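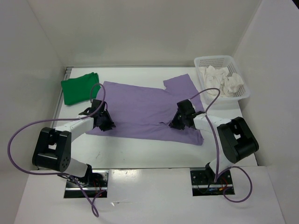

Do you have to iron fabric before folding it for the shelf? Only if the creases bother you; smooth it flat with your hands, fold it along the grain, and most of them will relax by the time you cut.

That's my whole position, and I'm sticking to it. More below.

On a February evening Ezekiel Szabo wrote:

> I have 14 pieces from the Vostbridge swap to put away, all odd shapes, some with flaps sticking out where a sleeve was cut. The Fitzsimmons sheet says press everything first. Really? Also, what do I do with the flaps?

Ezekiel,

The Fitzsimmons sheet was written by somebody who enjoys ironing. I've met one or two.

For the flaps, turn them in first so you've got something close to a rectangle, then fold in half until it fits the shelf. Mine are 14 inches deep — yours may be kinder. Anything under 2 inches wide goes in the scrap bag, where it will live forever with my other 187 good intentions.

Velvet gets rolled. Don't argue with velvet.

Mattes Strobel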